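Farnwood Packaging Text Corpus
Release 2, data card
Maintainer: Corinne Dvorak

Farnwood is a collection of transcribed ingredient and allergen statements from food packaging, meant for work on spelling variation, abbreviation and unit notation in label text.

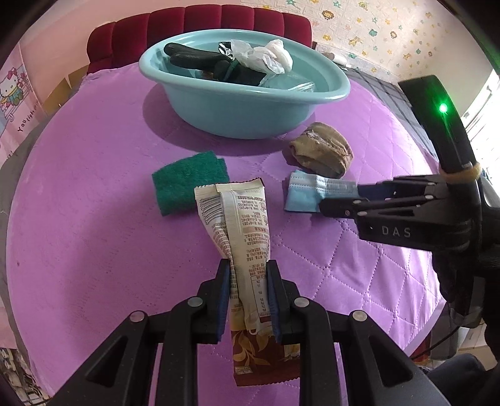 Each record holds one statement as plain text. Line breaks on the pack are kept as a single vertical bar, and hyphens added only to split a word across lines are removed. Capitals are left as printed.

Contents

The release has 3,000 records in 16 product categories. A further 1,000 records are held back for testing and can be had on request. No product appears in both parts.

Fields

record_id: string, stable between releases
category: one of the values in categories.txt
statement: the transcribed text, UTF-8
language: two-letter code; "xx" where two languages are mixed in one sentence
emphasis: character offsets of words printed in bold or capitals as allergens
legibility: 0 (clear), 1 (partly guessed), 2 (gaps)
transcriber: initials, or "merged" after a dispute was settled

Transcription

Every statement was typed twice, by different people, using the Stunow entry form. The two versions were compared with Ruddock, our line-matching script, and any difference went to a third reader. Gaps are marked with three full stops in square brackets. Spelling mistakes on the pack are kept - please do not send corrections for these unless the pack itself says otherwise.

Percentages are copied with the spacing found on the label. "12 %" and "12%" are therefore different strings, and tools that split on spaces will treat them differently.

Known problems

Confectionery is over-represented. Frozen goods are thin, and pet food is left out altogether.
Emphasis offsets in Release 1 counted bytes instead of characters. Release 2 fixes this, but older Griltmont exports still carry the wrong values.
E-numbers with a space after the E are not normalised.

Not suitable for

Allergy advice or any check on what a product contains. Recipes change and the records are not updated to match.

Changes since Release 1

Added the legibility field in April. Removed duplicate records in biscuits and cereals. Renamed "spreads" to "spreads_and_jams".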